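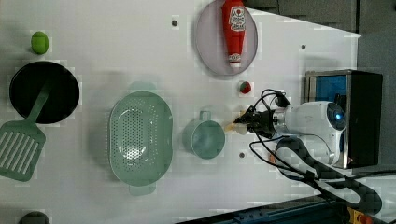 Kitchen table at the Verstead site, overhead view, gripper closed on a small pale yellow object.

Progress report to Steinarsdóttir, tabletop demonstrations project
Period ending September
Prepared by Troels Hauksdóttir, with notes from Skarphéðinn Bundgaard

Where we stand

The plan we signed up to asked for a steady flow of usable demonstrations on the kitchen table by the end of this period. We have a flow. Whether it is usable is what most of this report is about, and I would rather you read the doubtful parts now than find them in the final accounts.

Collection ran on the kitchen setup for the whole period. An operator drives the arm through a short task, the overhead view and the joint readings are saved, and a second person types in what the task was. We kept 55 hours of recordings after the first pass. Skarphéðinn then reviewed a sample by hand and threw out about 23 percent of it, mostly for labels that did not match what the arm did. If the sample is fair, the rest of the set has the same problem and we have yet to pay for fixing it.

I am also not convinced that hours are the right thing to report. Half an hour of picking up the same item from the same spot counts the same on our sheet as half an hour of hard, varied work. The Stenirix training run in the middle of the period showed no clear gain when we doubled the first kind. It did show a small gain from the second kind, on a test too short for me to lean on.

Variety on the table

The objects are ordinary ones: a colander, a measuring cup, a plate, a ketchup bottle, some small pieces of toy food. The original proposal promised that these would be "freely rearranged" between episodes. In practice the small items move and the big ones stay put. Operators are paid by the session, and resetting a plate and a colander eats into it, so they leave them where they are. I would do the same.

The effect is that the model may be learning where our plate lives and very little about plates. We ran one check, with the plate moved to the opposite side before each attempt, and the success rate dropped by enough to worry both of us. I don't want to put a figure on it until it has been repeated.

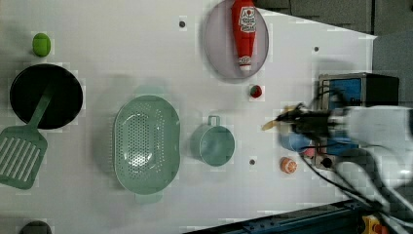

Labels and timing

Task labels are still typed after the fact. Some operators write "pick up the fruit" and stop there, with several pieces of toy fruit within reach. Others write a full sentence for each movement. We issued a style sheet early in the period, and it has helped less than I told you it would.

Timing is the other sore point. The clock on the overhead camera and the clock on the arm drift apart over a long session. Fast movements suffer the most, as the gripper is already a smear in the overhead view and a small offset puts the closing of the fingers in the wrong place. Vetivum, who supplied the logging software, say the drift is within their stated limit. That may well be so. Their limit was not written with this kind of work in mind, and we have started restarting the clocks at the beginning of every session.

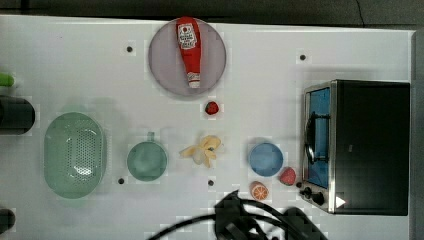 Page 2

Spending is close to plan. Operator time came in slightly over and equipment slightly under, the latter only for the reason that a replacement set of fingers has not arrived. Please don't read that as a saving.

Camera coverage

Our proposal said a single overhead view would be enough. I wrote that sentence and I now think it was wrong. When the arm swings in close to the camera, its housing and cables can hide a good part of the table, and on some reaches the point of contact can't be made out at all. The learner is then asked to copy an action from pictures that leave out the action. Skarphéðinn argues that the joint readings make up for it – I think they do for simple picks and do not for anything that involves placing one thing in another.
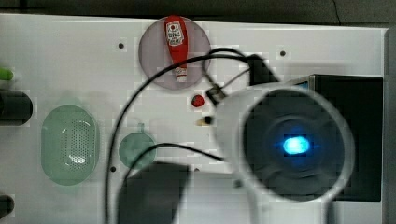 We could settle the argument by training once with those stretches included and once with them cut. It would take some machine time and no new recording, and we have put it first on the list for the next period.

Requests and next steps

We are asking for approval of the following:

A pause of 2 weeks in new recording, with operators moved to relabeling at the same session rate.

A second fixed camera, low and to the side, charged to the unspent equipment line.

A written layout for each session, drawn at random, so that the large items have to move.

A change to the reporting measure, from hours kept to distinct layouts kept. Our numbers will look worse for at least one period if you agree to this.

The repeat of the moved-plate check will go ahead either way. Skarphéðinn will send the raw results, including the failed attempts, as soon as they are in.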